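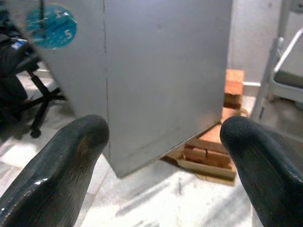 20 Aug 2024

Bench notes, adhesive shelf-life check, second pass.

Pulled the remaining hide glue samples from the Tindton batch. Set aside 10 test strips, beech on beech, lap joint, planed the same morning they were glued. Clamping overnight. Room was at normal shop temperature and I left the heater off.

Mixed one part dry granules to two parts water by weight, soaked until the granules had swollen through, then warmed in the double pot. Skin formed on the surface twice. Skimmed it the first time, stirred it back in the second time, and marked the strips so the two can be compared. Stirred-in strips carry a pencil S on the end grain.

Open time was shorter than I wrote down in the last entry. The earlier figure came from a thinner mix and should not be used for the Ternura chairs. Corrected in the margin of that page.

Pull test on the old strips (the ones glued before the move from Brornarville):
Wood failure on most of the joint face: all but 2.
The 2 that let go at the glue line had both been stored flat on the lower rack. Could be damp, could be poor surface prep. The prep notes for those are missing, so I am not drawing anything from it. 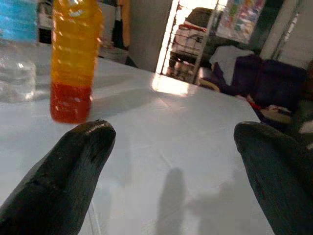
Orange ribbed bottle, upright on the white tabletop.

Checked the repair manual from 1977 for the reheating limit. It says to discard after the third warming and gives no reason. Table on page 41 lists soak times by granule size but the size names don't match any supplier we use now. Sangkhawat lists theirs by mesh. Need a conversion before that table is any good to us.

Also tried a little urea in a separate cup to hold the gel back. Worked at the brush, stayed liquid noticeably longer. Squeeze-out cleaned up with a damp rag. Do not use on the chair joints until there is a pull result for it. Cup is labeled U, back of the fridge.

To do:
Unclamp and label the new strips.
Weigh the leftover granules and update the stock sheet.
Ask Sangkhawat for the mesh chart again.
Move the rest of the old strips off the lower rack.
Repeat the U mix with a fresh soak and glue matching strips.

Long-storage set stays sealed until October. Please leave the lid taped.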